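**Padska PG-50 Parallel Gripper: Product Notice and Specifications**

Updated 9/14/23

Applies to PG-50 units with serial numbers below 3616.

**Fault**

Some units lose grip force when the supply voltage dips during a close command. The fingers stop in place, the drive reports "closed," and no alarm is raised. A part held at that moment can slip or fall. Usell, our distributor, first reported the fault in April. We have confirmed it on 154 units.

**What to do**

- Stop lifting parts over people or walkways until the unit is updated.
- Install drive firmware 3.2 or later.
- Set "Hold check" to ON. It is OFF by default, and the update does not change it.
- Run the close test in the Chuensuk simulator before going back to live work.

Units that fail the test after the update should be returned to the Padon service center. Shipping is covered.

**Specifications**

| Item | Value |
|---|---|
| Fingers | 2, parallel |
| Stroke | 50 mm |
| Supply | 24 V DC |
| Service interval | 3000 hours |

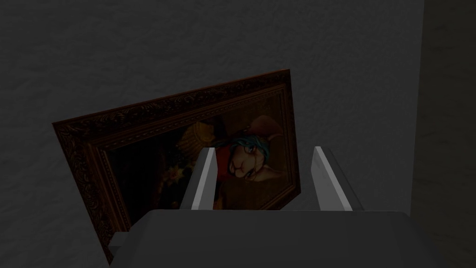 *Gripper fingers in simulation, with a framed painting behind them.*

The simulator model does not include finger pads. If your unit has pads, enter their thickness under Tool Setup before running the test.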